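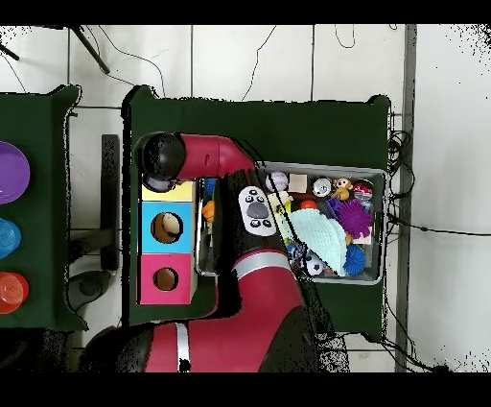

Night shift asks whether the cell will have fewer of us on it by February, and says the last three updates left that out. Fair question. I passed it on to Virkholm this morning and wrote it down so it stays asked.

Wednesday, June 13, 2018. Returns sorting, trial cell. Mixed toys from the metal tray, arm working at the shape-sorter box on the green cloth. Target from Hullico is still 300 picks a shift unattended. We sort 1,000 by hand on a normal day, so the benches stay as they are for now.

Changed the approach height by 10 mm and reloaded the Lusora settings. Spiky balls and soft cloths go on the same list as before – check grip force on both.
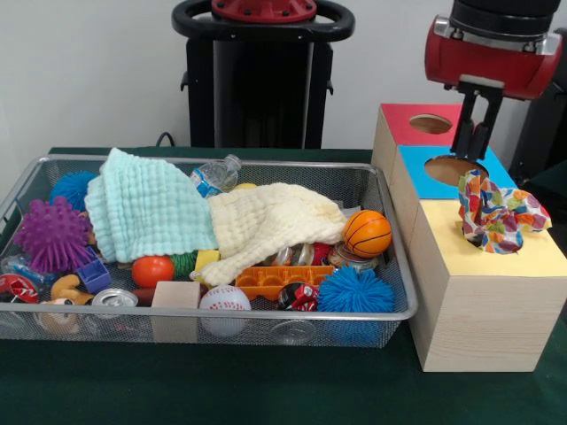 JOBS AND ROTA

Two people per shift now mind the cell instead of sorting. It is less lifting and more standing about, and several have said the day drags. The stop-and-clear training takes a morning; day shift has done it, nights have not.

Pay grade for cell minding not settled. Saithong put theirs one grade up after 200 hours – ask for their wording.

Breaks: the cell stops when the minder goes. No covering from the benches.

To do: spare gripper fingers, new rota sheet, reply to nights by Friday.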